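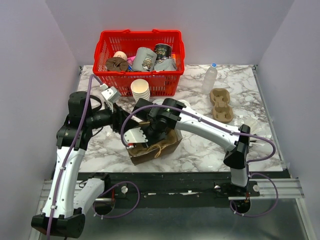
Red basket with a cup, a can and other odds and ends

The Ludholm Cabin Bag by Donden

A soft-sided carry-on for people who spend more time at the gate than they'd planned

We started sketching the Ludholm after a very long night at an airport hotel that had run out of rooms. Getachew Nigatu, our founder, had a perfectly good roller bag with him, and it had gone into the hold with his toothbrush, his sweater and the charger for his phone. The flight was canceled, the bag stayed wherever bags stay, and he spent the night on a row of seats with a book and half a sandwich. He came home with a page of notes, and most of what's on that page ended up in this bag!

The idea is that the Ludholm never leaves you. It's soft enough to squash down under the seat in front, it opens wide from the top so you can get at your things in a cramped row, and it holds what you need for an unplanned night away (we pack ours with a change of clothes, a wash bag, a light sweater, snacks, a paperback and a small blanket, and there's still space for whatever you buy past security).

What's inside

The main compartment has a stiffened base, so it stands up by itself when you set it down at the gate. Along one wall there's a long zipped sleeve for your passport and boarding pass, and on the other side a pair of stretchy pockets that will take a water bottle or a rolled umbrella. We tried a version with a great many more pockets and everybody in the workshop kept losing their keys in it, so that one went back to the drawing board.

The lining is our Fasau fabric, a tight, smooth weave in pale gray. Dark linings look smart in a store, but they're miserable when you're feeling around for earbuds in a cabin with the lights turned down. Fasau wipes clean with a damp cloth, and coffee comes out if you catch it the same day.
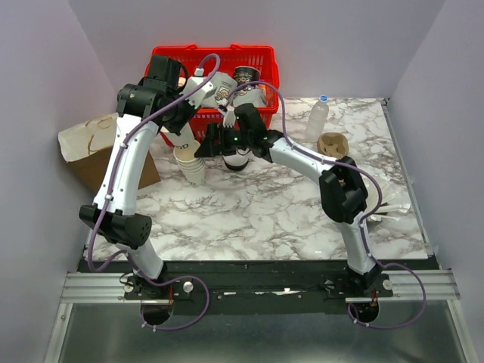 Packing for a delay is a little different from packing for a vacation, and we get a lot of letters asking how we do it. Our advice is to gather everything in one place a day or two before you leave and live with it for a while. Any open container will do, something like the red basket against the back of the table there, as long as you can see into it each time you walk past. By the night before the flight you'll have taken out the second pair of shoes and remembered your reading glasses. Then move it all into the Ludholm in the order you'd want it on a bad evening, with the blanket at the bottom and the snacks on top.

Size and weight

Empty weight: 1335 grams, shoulder strap included
Fits: under the seat on most full-size jets, when not overpacked
Strap: removable, padded, adjusts from short hand-carry to full crossbody
Colors: Moss, Slate, Brick

Please do check your airline's own limits before you travel. They change more often than we can update this page, and smaller regional planes can be tight. If the bag is full to the brim and the space is small, take out the blanket and put it on your lap - it does wonders for the shape.

The Lumenta clip light

Every Ludholm has a small loop sewn just inside the opening, and the Lumenta clip light hangs from it. The light is sold separately and charges from the same cable as most phones. Kedir Tesfamariam, who looks after our repairs bench, talked us into the loop and he was right about it. Anyone who has hunted for a boarding pass at 5 a.m. will see why. It has a warm setting that won't wake the person next to you, and a brighter one for when they're awake anyway. 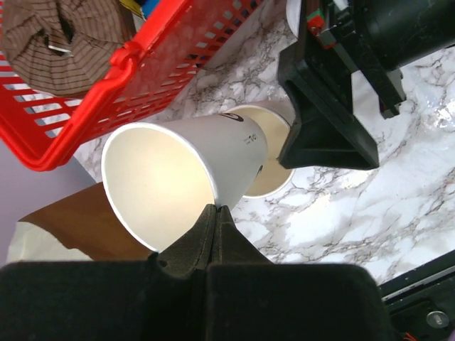 Care and repairs

Empty the bag and shake it out over a sink or, better, outdoors. Wipe the lining, leave the top open overnight, and keep it out of the washing machine. The outer fabric will soften over the first few trips and we rather like it that way, but if you prefer a crisper look, stuff it with a towel when you put it away.

We cover stitching, zippers and strap hardware for two years. After that, Kedir will still mend it for the cost of parts and postage. Send us a note first with your order number so he knows it's coming.

Price and ordering

The Ludholm is $100 in all three colors, with free shipping in the lower 48. We sew in batches of 2000, and the next one will be ready in January. If your color is sold out, leave your email on the waiting list and we'll write to you before the batch goes on general sale. You can return an unused bag within a month for a full refund, and please keep the tags on until you've tried it with your own things inside.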